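From: Hortensia Inga
To: Kiltow Branch Libraries staff list
Subject: Re: Reading room furniture and the interlibrary loan schedule
Date: Friday, March 11, 2022

Dear colleagues,

Thank you to all who replied to the notice on interlibrary loans. I am answering the points raised by Mr. Quiroga on the list, as several branches have asked the same things privately.

Fermín Quiroga wrote:
> The Laxdal branch received the new loan schedule on Monday. We would
> like to know whether the 30-day period applies to bound periodicals,
> or only to books. Our patrons have been told both.
> We also ask whether requests placed before the change will keep their
> old due dates. We have more than 200 of these open at present.
> Lastly, is there any news on the reading room tables? Ours were
> left off the December list.

On the first question, the 30-day period applies to books only. Bound periodicals remain restricted to use inside the building and may not be renewed. The wording on page two of the schedule is unclear and will be corrected. Until then, please rely on this message.

On the second, requests placed under the old schedule keep their original due dates. Branches do not need to re-enter them in Brultura. The system will carry the dates over by itself, but staff should check any record that shows a blank return field and report it to the loans desk by title and call number. Please do not send patron names by email.

Overdue charges are unchanged. A branch may waive a charge at its own discretion up to the usual limit. Waivers above that limit still need a signature from this office.

On the third, the furniture budget for the current year is $4,000 for all branches together. Of this, $800 has been set aside for refinishing and the rest for replacement chairs. Laxdal has been added to the refinishing list.
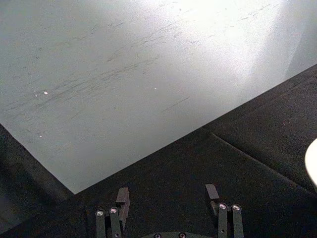
Branches that wish to be considered for refinishing should send the size of each table, the room in which it stands, and the hours when the room may be closed. Requests for new tables cannot be met this year and will be held for the next budget.

The delivery van will continue to stop at Laxdal on Tuesdays and Thursdays. Crates must be labeled on the short side. The loans desk has had to return several that carried no label at all.

Further questions on the schedule may be sent to the list. Questions about a single patron's account should come to me directly.

Sincerely,

Hortensia Inga
Interlibrary Loans and Branch Services
Kiltow Branch Libraries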